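Folding carton

A folding carton is a light box made from one sheet of paperboard – cut, creased, glued along one side and shipped flat. Used for medicine, toothpaste, tea, soap and most small household goods. Not the same as a corrugated box, which has a wavy inner layer.

History

Early cartons were cut and folded by hand. Machine creasing brought the price down and grocers took to them quickly. Collector Kálmán Bíró lists 2,255 cartons in his catalog, 223 of them for toothpaste (last updated 2019-11-20). Makers covered include Casta, Danon and Majali. The Flerov section is unfinshed.

Shapes

Tuck end – flaps fold in at top and bottom, no glue on the ends. Sealed end – glued shut, has to be torn. Toothpaste boxes are long and narrow to fit the tube; pill boxes shorter, often with a leaflet folded inside.

Printing

Color usually hints at the contents. Green is common for herbal goods and for mint or plant toothpastes, often with leaves or bamboo.
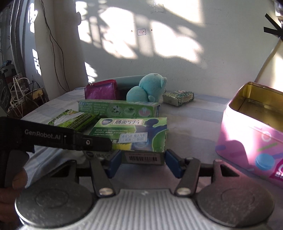 Medicine boxes carry more text than most, in small type, and the barcode may be printed on or added later as a sticker. Tins cost more but get kept and reused, cartons mostly dont. Empty ones can be flattened and recycled with paper if there is no plastic lining.

Shares: 20
Comments: 2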